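Heva fixture plate for PC parts, gray plastic. Four stars

Bought this for the bench because I was sick of processors sliding around in a drawer divider. Short version: it works, it's ugly, I'd get it again. Longer version below, writing fast, lunch is nearly over.

What you get. One plate. Gray plastic, matte, no label, no sheet telling you what goes where. I emailed and got an answer from Siebe Michiels in support next morning, very polite, one line, "most of it is obvious from the shape." Fair enough. Most of it was.

CPU spot is the best part. Square pocket made of raised L-shaped guides, open on one side so you're not boxed in all the way round. Chip goes in flat, stays put when I bump the bench (I bump the bench a lot). I was worried about the guides rubbing the green edge of the board. No marks so far and it's been in use since September. Getting it out is easy too, grab it by the edges, lift straight up. Don't pry with a screwdriver. Taha did. Taha Tahiri owes me a plate corner.

Slots. Narrow, with raised walls, set in pairs. Walls are the right height for me, you can feel them with a fingertip when you're looking at something else. One of mine was tight out of the bag, two passes with a file and it was fine. Shouldnt have to do that at this price but ok.

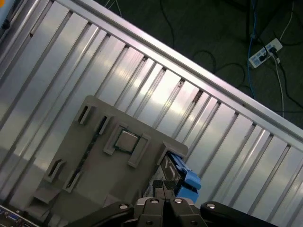

Price was 202 with shipping. For plastic. I know. The Cerkance one is cheaper but it's thinner and the pocket guides flexed when I tried it at Marleny's shop. Didn't like that at all. Radulović makes one in metal, looks great, way out of budget, and I don't love bare metal next to a chip anyway.

Things that bug me:

Gray on a silver bench. In bad light the whole thing just goes to mush. I'd pay extra for orange or white.

No feet. On slats it sits flat but it will slide if you lean on it. I put 2 strips of rubber tape under mine and that was the end of it.

The upright tab. Handy for turning the plate around, but I caught my sleeve on it more than once the first week. Could be half as tall.

Dust. Long groove collects everyhting. Soft brush, once a week or so.

Wear is hard to judge yet. I've put maybe 400 chips through that pocket and the guides still feel crisp. Corners a bit shiny, except the Taha corner, which is gone.

Ordered from Lirkilden, took 5 days, box was way too big and full of paper. No damage.

Would buy again, probably a second one for Ljubica's bench when the budget resets. Knocking off a star for the color and the file work. If they do a version with rubber feet somebody please post in the comments.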